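4.2 Sealing a granite worktop with Plema

The tin says one coat lasts for years. We would not count on it. Test first, then decide.

1. Drip water on the stone. If it still beads after two minutes, stop – you don't need sealer yet.
2. Wipe on a thin coat with a lint-free cloth.
3. Buff off the surplus before it goes tacky.

Caution: "Food safe" on the label refers to cured sealer only.

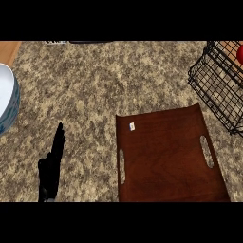 Fig. 7. Speckled granite in beige and brown.

Note: Flecked stone hides smears. Check it from a low angle.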